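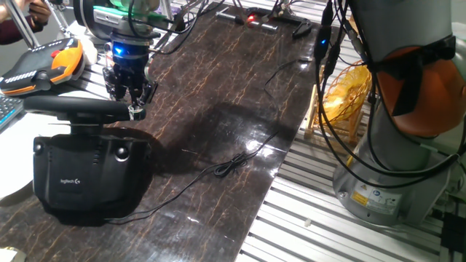
Sethi Desk-Mounted Wheel Set: Loan and Hire Equipment

The Sethi set is supplied by the Vunby equipment service to colleges, training rooms and community centres. It consists of a racing wheel and base, a connecting cable and a tabletop board. The Logitech base is a compact black unit with the wheel mounted across its top.

Placing the set

The board should lie flat and be fully supported before the base is put in position. Allow 30 cm of clear space on either side of the wheel. Cables should be kept out of reach of the rim through its full turn.

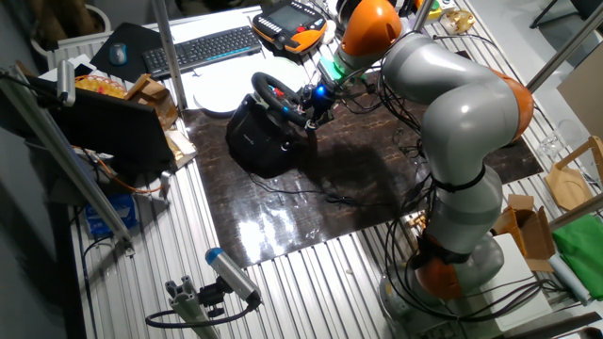
The Prilitz board is the standard tabletop for this set and is included in the hire charge. Customers may use their own desk, provided that it can bear the weight of the base. The board has a dark brown, glossy finish, which reflects strong light — a matt cloth may be requested for brightly lit rooms. It should be wiped with a soft cloth and must not be cleaned with abrasive powders.

Hire terms

Minimum period: 4 weeks
Refundable deposit: £100
Stock reference: 3000
Collection: Astville stores, from 9 am

Sets are checked on return, and any damage is charged against the deposit. Requests for the autumn term should reach the Astville stores before the end of August.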